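Última actualización: mayo

Diario de una cocina de juguete

Hace ya unas cuantas semanas que prometí contar cómo va lo de recoger demostraciones, y como esta tarde se me ha quedado el brazo calibrando (tarda lo suyo, da tiempo a un café y a medio bollo), me pongo por fin.

Para quien llegue nuevo: el proyecto se llama Lelari y lo que queremos es que un brazo de sobremesa aprenda a recoger y colocar cosas de cocina a base de ver cómo lo hacemos nosotros. Yo muevo el mando, el brazo me sigue, y todo se va guardando: lo que ve la cámara de la muñeca, la posición de las articulaciones, lo que abren y cierran los dedos. Cada intento completo es un episodio. Llevamos 643 buenos y la meta para esta primera tanda son 1000, así que ya huele a final, aunque el último tramo siempre se hace largo.

Empecé convencida de que lo difícil sería el modelo. Pues no sabéis las horas que se van en decidir dónde poner un plátano. Al principio yo lo dejaba todo más o menos en el mismo sitio, por comodidad y porque me gusta el orden, qué le voy a hacer, y la primera política que entrenamos con aquello era un encanto mientras no le tocaras nada. Le movías el plato un palmo y cerraba la pinza en el aire, tan tranquila. Desde entonces, antes de cada episodio saco una tarjeta con una disposición nueva y la copio en la mesa, me guste o no me guste cómo queda.
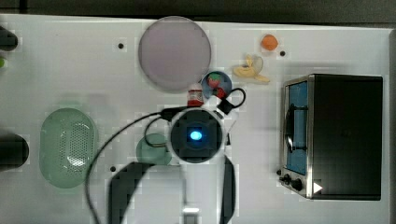

¿Cuántas demostraciones hacen falta para que el brazo aprenda una tarea?

Depende de lo que varíe la mesa entre una y otra. Para una tarea corta, con un solo objeto y pocas posiciones, a nosotros nos bastaron 30 para ver los primeros aciertos; en cuanto cambiamos de sitio los objetos y mezclamos órdenes distintas, pasamos a necesitar cientos.

Otra cosa que he aprendido, y que me costó más de un disgusto, es a no ir con prisa. Cuando una lleva dos horas con el mando coge vicios: acortas la bajada, sueltas un poco antes, rozas el borde del plato y piensas «bah, vale». Y el sistema aprende exactamente eso, el roce incluido. Ahora grabo en ratos cortos, por la mañana casi siempre, y si un episodio sale torcido lo marco y lo repito. Los fallos no los borro, ojo. Los guardo aparte en Tendetti, que es el programita con el que etiquetamos, con una nota de qué pasó. Me da que nos van a venir bien cuando queramos enseñarle a corregirse.

Las piezas pequeñas y redondas son las que peor llevo. Una naranja de juguete se escapa con mirarla, y las fresas tienen esa forma puntiaguda que te obliga a pensar por dónde entras. Con el horno la cosa cambia: ocupa mucho y condiciona por dónde puede pasar el brazo, así que lo voy girando y cambiando de lado para que no se aprenda un único camino.

También hemos reescrito las instrucciones. Cada episodio lleva una frase, y las primeras eran todas iguales, «coge la fresa», «coge el plátano», secas como un telegrama. Ahora intento escribirlas como se las diría a alguien que me ayuda en casa: «acércame la fresa», «deja el plátano en el plato grande». Tenemos ya más de 900 frases, contando variantes, y alguna me hace reír cuando la releo.

La semana que viene toca pasar los datos al formato de Shezi y lanzar el primer entrenamiento largo. Os contaré. De momento voy a ver si ha terminado la calibración, que el café se acabó hace rato.

Comentarios

mazapan_8: ¡Qué ganas de leer lo del entrenamiento! Nosotros usamos Vuluvley para sortear las disposiciones y te ahorras las tarjetas, por si te sirve.

Toni R.: ¿Los episodios fallidos cuentan para los 1000 o van aparte?

La autora: Van aparte, Toni, los 1000 son solo de los buenos. Y gracias por la idea, mazapan_8, aunque les he cogido cariño a las tarjetas.

pilarica: Lo de los vicios con el mando me ha llegado al alma. Yo tuve que tirar una mañana entera por soltar antes de tiempo.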